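6월, 밤 11시

오늘도 발바닥이 아프다. 하루 종일 서 있었던 건 예전이랑 똑같은데, 이상하게 요즘은 머리가 더 피곤하다. 손은 별로 안 쓰는데 말이지. 퇴근하고 씻지도 않고 맥주부터 땄다. 잊어버리기 전에 써 놔야지 싶어서.

우리 회사(일기에서는 그냥 프랄토마우라고 쓰자. 간판도 Praltomau인데 동네 사람들은 아무도 제대로 못 읽는다)에 로봇이 들어온 지 이제 7주째다. 원래 나는 작업대에 앉아서 드라이버 들고 작은 가전 수리하던 사람이다. 14년 했다. 그런데 지금은 팔 두 개 달린 놈 옆에 서서, 얘가 공구를 어떻게 잡나 구경하고, 잘못 잡으면 멈추고, 다시 놓고, 또 보고, 그걸 기록한다. 직함도 바뀌었다. "수리기사"에서 "작업 교시 담당"으로. 엄마한테 설명하다가 포기했다. 엄마는 내가 선생님이 된 줄 아신다 ㅋㅋ

오늘 목표는 드라이버 집어서 옆으로 옮기기. 말로 하면 진짜 별거 아니다. 나는 안 보고도 하는 일이다! 근데 손잡이 쪽을 집느냐 쇠 쪽을 집느냐에 따라 그다음이 다 달라진다. 쇠 쪽을 잡으면 무거운 손잡이가 축 처져서 빙글 돌아 버린다. 그걸 오전 내내 보고 있자니 신입 때 생각이 났다. 나도 처음엔 나사 하나 조이는 데 한참 걸렸고, 그때 사수가 뒤에서 한숨을 푹푹 쉬었는데, 지금은 내가 그 한숨을 쉬고 있더라. 로봇은 한숨 소리를 못 들으니까 그건 좋겠다.

점심 먹고 나서 노란색이랑 검은색 띠 있는 드라이버로 다시 했다. 머그컵이랑 파란 통은 그대로 두고 했다. 핀란드 본사에서 온 헤이키 니에미넨 씨(Heikki Nieminen, 키가 엄청 크고 말이 엄청 없다)가 너무 깨끗이 치우지 말라고 했다. 실제 작업대가 언제 깨끗한 적 있었냐고. 그건 맞는 말이라 할 말이 없었다.
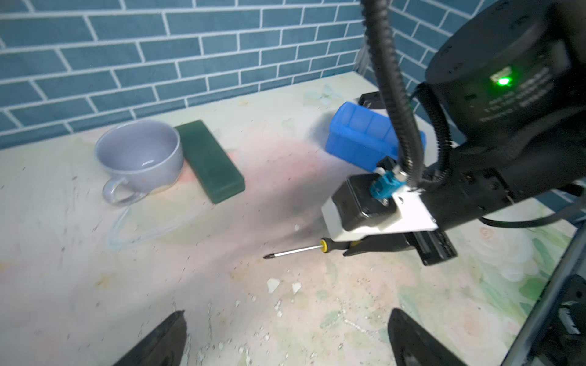
꽃무늬 작업대에서 드라이버 연습 중. 손잡이 바로 위까지 왔다.

꽃무늬는 볼 때마다 웃기다. 우리 할머니 댁 식탁 같다. 그 위에 얼룩이랑 부스러기도 좀 있는데 내일 아침에는 행주로 한번 닦을까 싶다. 니에미넨 씨가 또 뭐라 하려나? 얼룩까지 놔두라고는 안 했으니까 닦을 거다.

오늘 기록지에 적힌 시도 횟수가 192회. 한 번 할 때마다 성공, 실패, 애매함 중에 하나를 눌러야 되는데 나는 애매함을 너무 많이 누른다고 한 소리 들었다. 아니 애매한 걸 어떡해. 잡긴 잡았는데 삐딱하게 잡으면 그게 성공이야 실패야? 나라면 삐딱하게 잡아도 손안에서 한 번 굴려서 고쳐 잡는다. 그 "한 번 굴리는" 걸 글로 써 달라는데, 세 줄 쓰고 지우고 또 세 줄 쓰고 지웠다. 손이 아는 걸 입이 모르는 느낌. 내일까지 내라고 해서 지금도 머릿속에서 문장을 굴리고 있다.

쉬는 시간에 조립 쪽 언니들이랑 자판기 앞에서 얘기했다. 옆 동에 들어온다는 Gurnard 라인 얘기가 또 나왔다. 그게 들어오면 하루에 500개씩 뽑는다는데, 그럼 지금 그 일 하는 사람들은 어디로 가느냐가 문제다. 반장님은 다 재배치한다고 하는데 어디로 재배치하는지는 말을 안 한다. 언니 한 명은 벌써 교시 담당 교육을 신청했다고 했다. 나한테 어렵냐고 물어보길래 어렵진 않은데 심심하다고 했다. 말하고 나서 좀 미안했다. 나는 자리가 있으니까 심심하다는 소리도 하는 거잖아.

좋아진 것도 있긴 있다. 손목이 안 아프다! 작년 이맘때는 파스를 달고 살았고 밤에 저려서 깼는데 요즘은 통잠을 잔다. 그리고 잔업이 확 줄었다. 대신 잔업수당도 확 줄었다. 월급명세서 보고 한참 앉아 있었다. 손목값이라고 생각하기로 했는데 손목값이 꽤 비싸다.

제일 이상한 건 작업장이 조용해진 거다. 예전엔 라디오 틀어 놓고 다 같이 흥얼거리고 누가 나사 떨어뜨리면 같이 바닥 기어 다니고 그랬는데, 이제는 각자 자기 화면 보고 버튼 누른다. 라디오는 선반에 그대로 있다. 내일 한번 틀어 볼까. 음악 나온다고 로봇이 드라이버를 못 잡진 않겠지.

퇴근 직전에 깨끗하게 손잡이를 탁 집어서 옮긴 게 한 번 있었다. 나도 모르게 "옳지!" 소리가 나왔는데 니에미넨 씨가 그게 무슨 뜻이냐고 물었다. 설명을 못 하겠어서 굿이라고 했더니 수첩에 적더라. 내일 발음 연습해 오는 거 아닌가 몰라.

맥주 다 마셨다. 내일은 Hviid에서 새 손끝 부품이 온다니까 30분 일찍 나가야 한다. 알람 맞추고, 도시락 반찬은 멸치볶음 남은 거 싸고, 빨래는 모르겠다 그냥 자자.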